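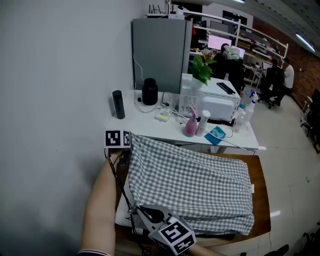 *Reading time: 1 minute*

**Kaimal Dictate 4**

If your wrists have had enough of typing, Kaimal Dictate may be the kindest thing you install this year. You talk, it writes, and the words land in whatever program you have open – letters, email, even those long forms with all the little boxes. Version 4 adds 4,000 medical and legal terms, and the setup reading is down to 17 short sentences, so you can be dictating before your coffee gets cold!

- Runs on Windows 11
- Works with the Plimton USB headset (sold separately)
- One license covers two computers in the same home
- Download or boxed copy, $98

Owners of version 3 can upgrade at a lower price until the end of May, and your old voice profile comes along with you.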